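2 July 2020

Ironing and folding day. Load one finished at twenty past nine, forty degrees, 1,000 rpm. I dropped the spin speed in January after the cotton jersey kept coming out with set creases, and the change has held up. Drying time is longer by 31 minutes on the rack, which I can live with.

Worked on the bed again. The table is the better height but too narrow for anything above a medium, and the sleeves drop off both sides. The bed has the width. Its drawback is give: press down on a crease and the mattress goes with it, so the crease comes back. 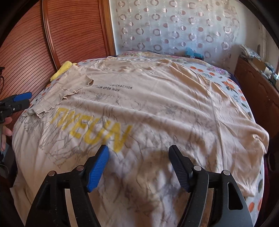 Method for printed T-shirts, as revised. Lay flat, smooth from the collar to the hem, then out to the side seams. Turn back any hem that has rolled. Fold the sides in to a third, sleeves back on themselves, then bottom to top in two moves. Print goes to the outside so that I can find the shirt in the drawer without lifting the pile. No iron on the lettering. The Pretmont one lost part of its logo that way.

The drawer takes shirts on edge in a single row. Depth is 238 mm, so the finished fold has to come in under that or the runner catches. Thick jersey needs the last fold made looser. I tried the Lurnico dividers for a month and took them out, as they used up the space of two shirts and the row stands up well enough without them.

Still to do: pillowcases, the blue towels, and the Vidal jumper, which needs reshaping on a towel and will have to wait until the rack is clear. Bedspread goes in on Saturday if it is dry out. Descale the iron first.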